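Numow folding floor mat: a year of judo at home

Thursday, April 18, 2024

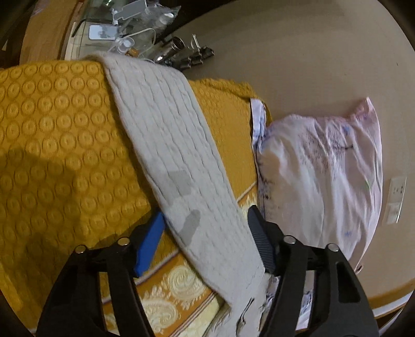
White knit on the mustard bedspread.

I have used the Numow folding mat for 3 or 4 sessions a week since last winter, mostly for judo and a bit of stretching. My old mats were puzzle-piece foam and had started to separate at the corners. I wanted something I could put away when the room was needed for other things, and I did not want to spend club money on it.

The Numow is a four-panel mat with a vinyl cover and hook-and-loop strips down both short sides, so you can join two together. I bought two. They came by courier in separate boxes on separate days, and the second box had a torn corner, though the mat inside was fine.

Setup

There isn't any, really. You unfold it and wait for the panels to settle. Mine took a couple of days to lie completely flat, and the folds stayed slightly raised for a week after that. The vinyl has a strong smell when it is new. I left both mats standing open in the garage over a weekend and it was gone by the second week.

Solo training

For solo work it does nearly everything I need. Shrimping, bridging, technical stand-ups and forward rolls are all comfortable. The surface has a light texture that grips bare feet without burning the tops of them, which my old puzzle mats did all the time. Uchikomi with bands is good too, as long as you stand in the middle of a panel. If your pivot foot lands on a fold you will feel it, and on a fast turn-in it can catch your toes. I have learned to set up a step to the left.

Breakfalls

Side and back breakfalls from a squat are fine. From standing they are acceptable on one layer over carpet and too hard over concrete. Zsolt Pálfi, who coaches the Monday class at my club, came by and tried a few standing falls on it in the garage. His view was that he would let an adult do ten of them and a junior none. I agree with that. Folded double it is much softer, but then you only have half the space and a step at the edge to fall off.

With a partner

Groundwork with a partner is where joining two mats pays off. Vernon Robichaud and I have done plenty of light rolling on the pair, and the hook-and-loop held on all but two or three occasions. When it does let go, a gap opens and someone's knee finds the floor. A strip of mat tape along the seam fixes this, at the cost of having to peel it off again afterwards.

I would not throw on it. The mats slide on smooth floors under any real force, and the base has no grip layer. On carpet they stay put. In the garage I put a rubber underlay beneath them, which helped a lot but was an extra expense.

Cleaning and wear

The cover wipes down with ordinary disinfectant and a cloth. Sweat doesn't soak in. The weak point is the stitching at the folds, where dust and lint collect and need an old toothbrush. After a year one seam has a few loose threads and the colour has dulled where I stand most. There is one dent from a dumbbell, my own fault, that never came out. The carry handles are still solid.

Compared with the Ferwood

Ornella Negri from the same club has the Ferwood roll-out mat and I trained on it a few times in August. It is denser, has no folds, and is clearly the better surface for falls. It is also heavy, and rolling it up neatly is a two-person job. If you have a room you can leave set up, I would look at the Ferwood first. If you have to clear the floor every night, the Numow is easier to live with. Mine stands behind a door and takes me under a minute to put out.

Good: quick to store, easy to clean, kind to bare feet.

Not so good: folds you can feel, slides on smooth floors, new vinyl smell.

I would buy it again for solo drills and light groundwork. For throws, go to the club.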